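Jallcombe Handling Project
Progress report to Wanine, covering the open day and related work
Prepared by Nurhan Oral
1 July 2019

Summary

The open day required under the second stage of the grant has been held at the Jallcombe workshop. The demonstration ran to the agreed programme and the two-arm cell was in use throughout the public session. One item, the printed guide for schools, is late and is now due in September.

Attendance and programme

The workshop is limited to 30 people at a time, so visitors were admitted in groups by ticket. Each group was given a short safety talk by Perihan Kozan, then a 10-minute demonstration, then time for questions at the barrier. A group from Jultus attended in the morning and asked for a separate technical session, which Damián Tapia gave in the upstairs room. We printed 500 leaflets and have kept the remainder for use at later events.

Demonstration

The task was the clearing of loose markers from a round table. It was chosen in place of the block-stacking task in the original plan. Markers differ in colour and cap, they lie at any angle, and visitors understand the aim without a long introduction. Both arms work over the same table, and a camera at the wrist of one arm supplies a close view of the work. Müzeyyen Şimşekoğlu ran the cell and Erhan Gökçe held the stop button. 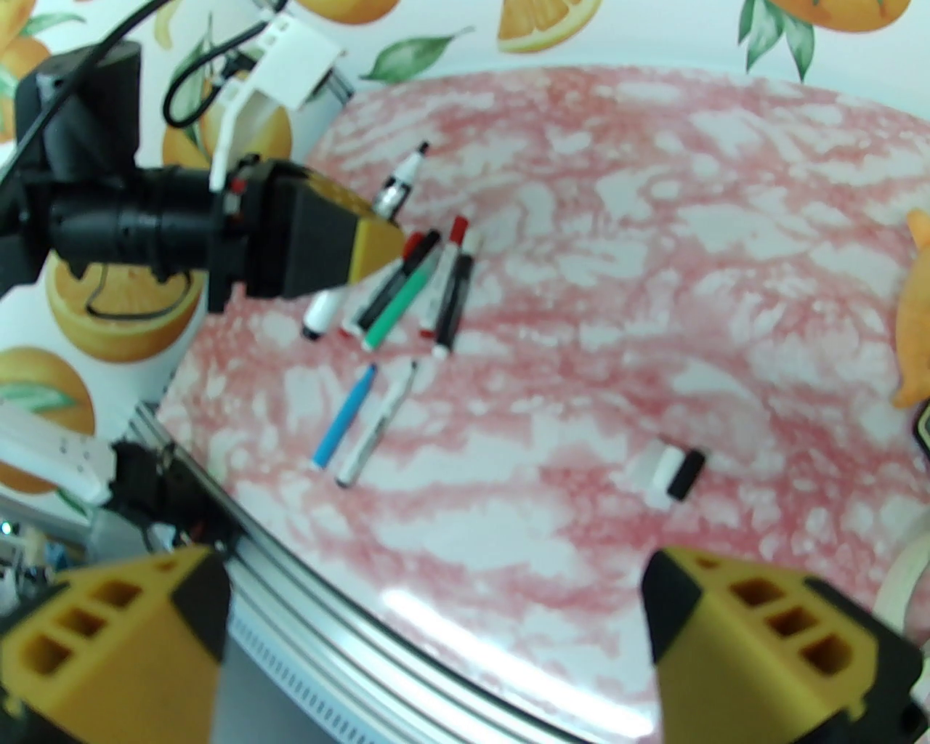 Wrist camera view of the marker task, with the second arm's gripper over the markers and the eraser on the right of the table.

Markers lying close together and nearly parallel remain the hardest case. The fingers need clearance on both sides of the barrel, and where a neighbour takes up that space the operator has to choose another angle or move the neighbour first. A marker standing on end is simpler to approach but is easily knocked over. The glossy tabletop gives reflections in the wrist view, and we intend to compare it with a matt surface before the next demonstration.

Faults and stoppages

The cell was stopped twice. The first stop was a loose cable connector, refitted in seven minutes. The second was a precaution when a visitor leaned over the barrier. The barrier has been moved back and the revised layout added to the risk assessment.

Spending

Costs for the day were within the budget line. The barrier hire from Yadav was charged at the quoted rate. No transfer between lines is requested.

Next period

1. Complete the schools guide and send a draft to Wanine for comment.
2. Repeat the marker task on a matt tabletop, with the same operator.
3. Fit strain relief to the cable connector.
4. Agree a date with Jultus for a return visit.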